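Woven storage basket

A woven storage basket is a small open container made by interlacing strands of plant fibre, cane, paper cord or plastic, used in the home to hold loose items on a shelf, bench or table. The term generally covers lidless baskets without a tall carrying handle, as distinct from shopping, picnic and harvest baskets. Rectangular forms are the most common in modern households because they sit squarely against one another in a cupboard.

Terminology

In everyday speech, "wicker" is often treated as the name of a material. It properly refers to the method of weaving, and a wicker basket may be made of willow, rattan, reed, seagrass or a synthetic strand coloured to resemble any of these. Retail labels are inconsistent on the point. The Clistby catalogue, for example, lists its trays under "cane" whatever they are made from, while Stodstead uses "wicker" for the whole range.

Construction

A storage basket has a base, side walls and a border, the last more often called the rim. The base is usually woven first. Its strands are then turned up to form the stakes of the walls, and further strands are worked between them. Corners are rounded in most rectangular baskets, as a sharp bend tends to crack natural fibre. Makers who want a squarer corner weave over a wire or timber frame.

The rim closes off the ends of the stakes and takes most of the wear. Plain rims are made by tucking each stake behind the next. Braided or rope-like rims are thicker and stand out from the wall, which gives the fingers something to grip when the basket is pulled from a shelf.

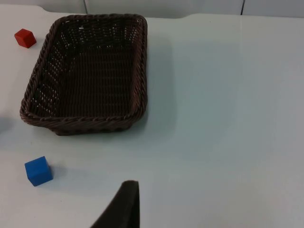
A dark brown rectangular basket with a braided rim. Red and blue cubes lie on the table outside it.

Weaves may be close or open. A close weave keeps small objects in and hides the contents, but it collects dust and is slower to dry after washing. An open weave lets air move through the base and walls, and is preferred for bread, onions and damp face cloths. Very small items such as beads, pins and game counters can catch in the gaps, and a fabric liner or a sheet of card is commonly laid in the bottom.

Sizes

There is no agreed standard. Baskets sold for cube shelving are made a little narrower than the opening, and those in the Sutum series have a base 33 centimetres long, with 2 or 3 fitting side by side in a wide cupboard. Nesting sets are also sold, the walls flaring slightly so that one basket drops into the next when empty.

Use

Common uses include sorting children's blocks, holding mail and keys near a door, and keeping jars together in a pantry. The low walls of a tray-shaped basket let the contents be seen from above, but limit how much can be carried without spilling. Heavy items are placed over the base near the walls, where the weave is best supported – a load in the centre will make the floor sag over time.

Care

Loose dust is removed with a soft brush or the brush fitting of a vacuum cleaner. Natural fibre can be wiped with a cloth wrung out in lukewarm water and left to dry in the shade, as strong sun fades dyed strands and makes them brittle. Dried-out rattan may be misted lightly in winter. Mould is brushed off outdoors.

The rim is usually the first part to show its age. Short fibres lift from the braid and can snag knitwear or scratch the skin.

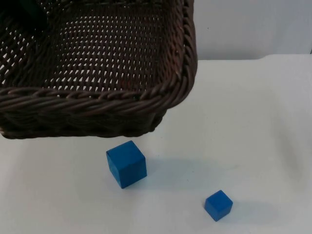 Eze, in a note on the article's discussion page, advises trimming raised fibres with nail scissors and never pulling them, having unravelled a good length of braid on a bread basket that way. The note adds that a dab of clear craft glue held the cut ends flat, though it dried shinier than the cane and was best kept to the underside of the rim.

Broken strands in the wall are repaired by soaking a matching length until pliable and threading it alongside the damaged one for several stakes in each direction. New material seldom matches the old in colour. Baskets with a broken base are generally relined and kept for light items, or used in the garden as covers for pots.

See also

Basket weaving
Rattan
Seagrass matting
Shelf liner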